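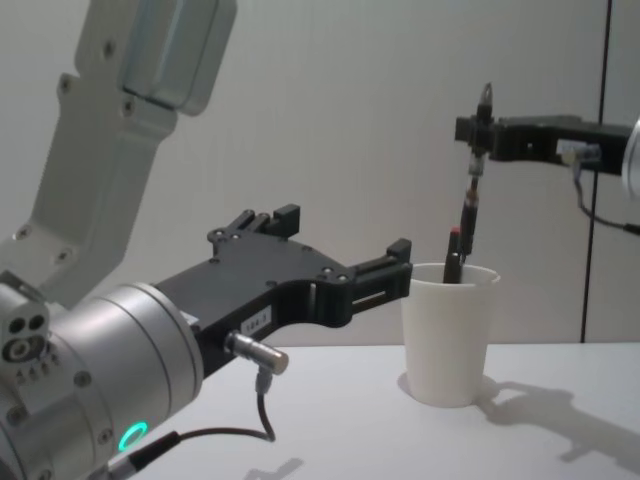
4. Setting the table for paper cups

This section covers the table surface and the placing of a single paper cup. Read section 3 (unpacking) first. Written by Tsehay Adugna, checked by Luminița Vlad. Revised January 11, 2018.

4.1 Preparing the surface

1. Clear the tabletop completely, including tape and labels left from earlier layouts.
2. Wipe the top with a damp Tak cloth, working from the wall side toward the front edge. Dry with a second cloth.
3. Check that the back edge of the table meets the wall along its full length. Push the table back if a gap shows.
4. Set the overhead light to 50 percent. Shadows on a white top are acceptable at this level.

NOTE: A white cup on a white top is hard to judge by eye at full brightness. Do not raise the light to remove shadows. 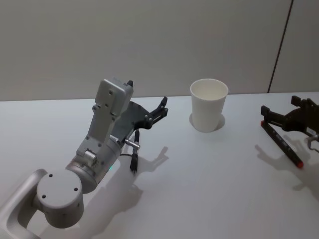
5. Lay a ruler along the front edge and mark the cup position in pencil, 15 cm in from the edge. Erase the mark once the cup is in place.

4.2 Placing the cup

1. Take one cup from the sleeve. Hold it by the lower half. Pressure at the rim will put the cup out of round.
2. Inspect the rim and the base. Discard any cup with a crease, a split seam or a raised base.
3. Stand the cup upright on the mark, opening upward.
4. Press lightly on the rim with one flat finger. If the cup rocks, replace it.

CAUTION: Paper cups in this layout are used empty. Do not fill them. A sleeve holds up to 66 cups; do not stack opened sleeves on the table.

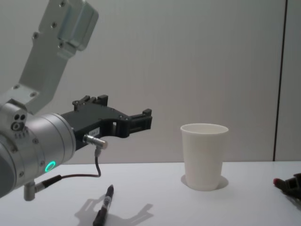 Fig. 4-2. Paper cup standing upright on the tabletop.

4.3 Storage

Keep unopened sleeves in the Sirkeck cabinet, lower shelf, away from the sink. Cups stored since August or earlier are to be checked for soft rims before use. Reorder when stock falls to 200.

Related items
Section 3: Unpacking and shelf labels
Section 5: Lids, saucers and trays
Prusetti table, leveling the feet
Trustis cup sleeves, stock sheet
Cleaning cloths: washing and replacement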